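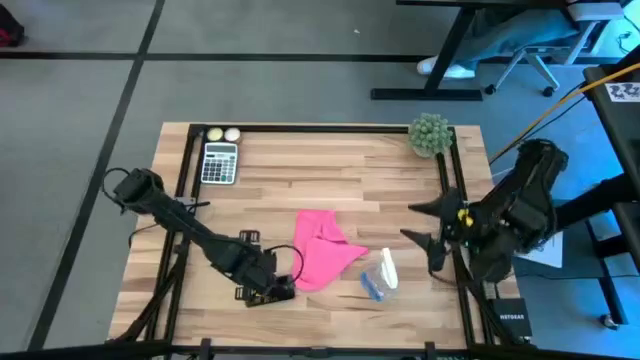

Gripper Trials

Condell working group, minutes, June 3, 2020
Meeting opened late, previous minutes taken as read. Room booking for next block still not confirmed.

1. Finger comparison, cloth task
Pink cloth again, both arms. Pladex fingers vs the Ashour set. 64 attempts logged with the Pladex, fewer with Ashour (10 lost when the controller dropped its log, to be re-run). Pladex ok on a single layer, poor on a folded edge. Ashour picks up the fold but tends to drag everything else along with it. Group leaning Ashour, no decision today.
Rubber tips suggested. Cost to be looked up.

2. Two arms working close
Speed limit near the middle of the table stays where it is untill the new collision margins are in. Argument over whether the margins belong in the controller or the planner. Left with the controller people for now.
Also cable slack at the wrists, needs a proper look. Tape isn't a long term answer.
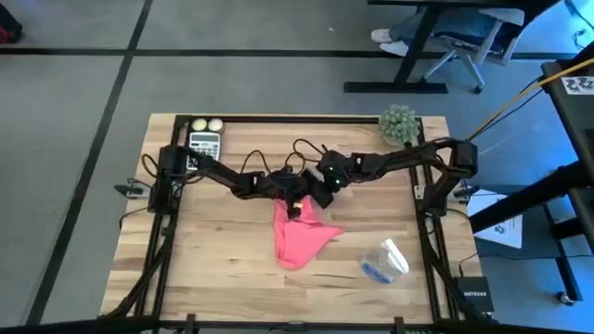 Both grippers over the cloth, middle of the table.

3. Wrist cameras
Fixed view is fine for planning, no good once the arms close in over the work. Wrist view gets in under them but glossy surfaces are a pain, the bench top and phone glass especially. Asked Gurton for a loan of their polarising filter, no reply yet. Auto exposure to be locked for all runs from now on, people have been forgetting. 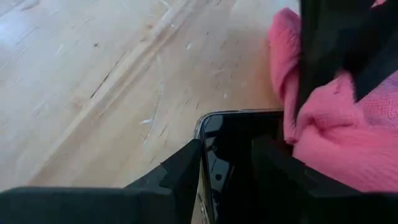 Colour match between the fixed and wrist cameras also off. Somebody had set white balance by hand on one and not the others. Use the same preset on all, write it on the run sheet. Run sheet to get a column for lighting as well.

4. Controllers
Old serial box still thinks it's 1997 after every reboot, so time stamps are rubbish. Replace or set the clock in the start script. Agreed on start script, cheaper. Seven runs need there times fixed by hand.

5. Actions
- re-run the lost Ashour attempts
- price rubber tips
- cable slack, both wrists
- chase Gurton re filter
- clock fix in start script
- draft of comparison report, wanted before December

Any other business: spare finger screws are low, order more. Meeting closed.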